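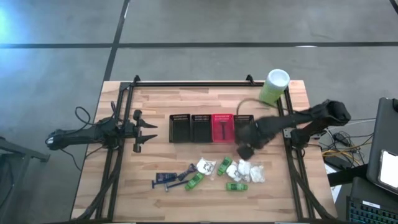
Wood starts out as part of a living tree. A tree trunk carries water up from the roots, and it does this through thousands of tiny tubes. When the trunk is cut into boards, those tubes are still there, and they make the lines we call grain. A butcher-block tabletop, like the light wooden one standing on the concrete floor, is made from many strips of wood glued side by side. The strips help the top stay flat.

Where the lines come from

Each year a tree grows a new layer under its bark. Wood that grows in spring is usually pale. Wood that grows in summer is usually darker and harder. Together they make one ring. If you count the rings on a stump, you can tell how old the tree was. One oak stump in the woods at Sturgate has 200 rings.

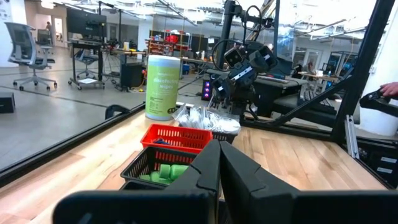 When a saw cuts along the trunk, it slices through the rings the long way, so they show up as stripes. When it cuts straight across, you see circles or parts of circles.

What is a knot?

A knot is the place where a branch joined the trunk. As the trunk gets wider, it grows around the bottom of the branch. Knots are very hard, and they can be tricky to saw.

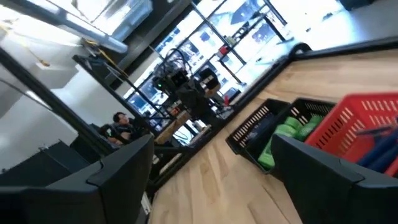 Try it yourself

1. Find something made of wood, such as a ruler or a door.
2. Lay a sheet of thin paper over it.
3. Rub the side of a crayon gently across the paper.
4. Look for the stripes. Which way do they run?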